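Radar survey finds buried channels under Gisler crater

The first full set of radar soundings from the Lonent orbiter has been released, and it shows a network of old channels under the floor of Gisler crater on Mars. The channels lie beneath a layer of dust and lava rock and can't be seen in ordinary photos from orbit.

Tala Rawashdeh, who leads the sounding team at Gakville, said the group had expected one or two buried features at most. The instrument made 1,363 passes over the region, and the channels show up on nearly every pass that crosses the southern half of the crater.

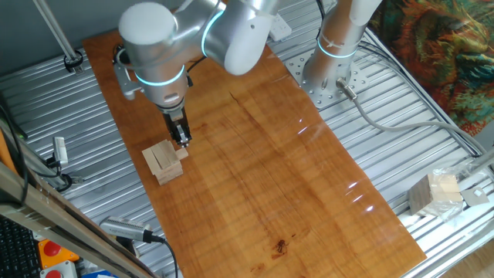
The longest one runs for 25 kilometers before it fades out near the northern wall. Its shape suggests slow-moving water, with wide bends and no sign of a sudden flood. A smaller branch joins it from the west - the team is less sure about that one, as the signal there is weak.

How old the channels are is still an open question. The lava on top should give a minimum age, but the team has only counted impact craters on part of it so far.
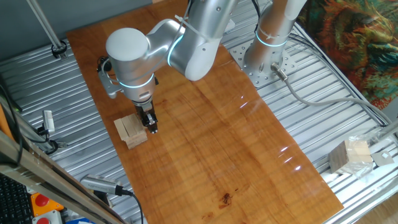 Radar of this kind sends long radio waves into the ground and times the echoes. Dry rock lets the waves through, while a change from one material to another sends some of them back. In this case the strongest echoes come from the channel floors, which may be lined with gravel or packed clay. The data can't tell those two apart.

Vinzenz Reisinger, who works on the Bultolel mapping project, is more careful. He said old lava tubes can give similar echoes and that he would like to see the crossings repeated at a second frequency. 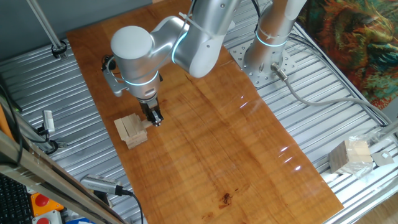
Those repeat passes are planned for December, when the orbiter will be over the crater at night and the upper atmosphere causes less noise. The current data set, with 2,000 processed images and the team's notes, is open to anyone who wants to work with it.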